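Runmont Community Kitchen: Spring Progress Report on the Preserving and Baking Program

Prepared for the Zondia Fund 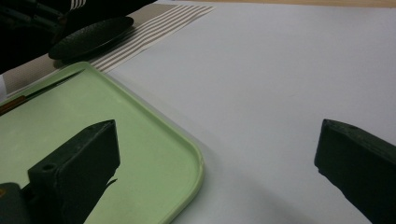
King-fai Lai asked after the last report whether the recipe cards could be tested by people who had never made jam before, and whether the plum butter would still set if they used less sugar. Both points were taken up this spring and are covered below.

Recipe testing

The low-sugar plum butter went through four versions. The first two were too thin and had to be sold as sauce. The third set well but stuck to the bottom of the pot, and the cooks did not like having to stir it for so long. The fourth is baked in a low oven in a wide roasting pan and stirred every half hour. It takes most of an afternoon, but one person can look after it while doing other work. This is the version now on the card.

Six beginners tried the card in April without help. Five got a good result. The sixth took the pan out early, and the card now says to put a spoonful on a cold plate and check that no water runs out around the edge. The old wording was "cook until thick," and it was not clear enough.

The biscuit card was also changed. It gave the flour in cups only, and batches were coming out dry. Weights have been added. We kept the cups for people who do not own a scale, with a note to spoon the flour in and level it off.

The pickled green bean card is not finished. The beans were fine but the dill was too strong after a month in the jar. A new batch was put up in May with half the dill and will be opened in the summer.

Classes

Evening classes ran at the Uder Street site as planned, starting at 6:30 p.m. The pie crust class filled first and had a waiting list both times. The bread class did not fill. People told us three hours was too long on a work night, and we plan to move the first rise to home: the dough would be mixed the night before, and the class would start with shaping.

One class was called off when the oven would not hold its temperature. The thermostat was replaced the following week and the class was made up in May.

Jars and sales

We put up 523 jars this spring. Most were rhubarb jam and plum butter made from frozen fruit. The rest were apple chutney, which sold slowly until we began putting out crackers for tasting. Choi Grocery has agreed to carry the chutney and the jam on a trial basis through the fall. They asked for a smaller jar, and we are getting prices.

Two batches of jam did not seal properly. The lids came from an old box. Those jars were kept in the refrigerator and used in the baking classes, and the rest of the box was thrown out.

Spending

The fund's spring payment was $2000. It went to jars and lids, sugar, fruit, the oven repair and printing for the recipe cards. Fruit cost less than planned because we bought frozen plums by the case. The oven repair was not in the budget, and we covered it by putting off the second stand mixer. All of the payment has been spent and receipts are attached.

Next period

The second payment, also $2000, is due in the summer. We would like to use it for the smaller jars, a new canning kettle and fresh berries while they are cheap. The canning kettle we have now has a dent in the base and rocks on the burner. If the price of berries stays high, we will make more chutney and leave the berry jam for next year. Please let us know if any of this needs approval before we order.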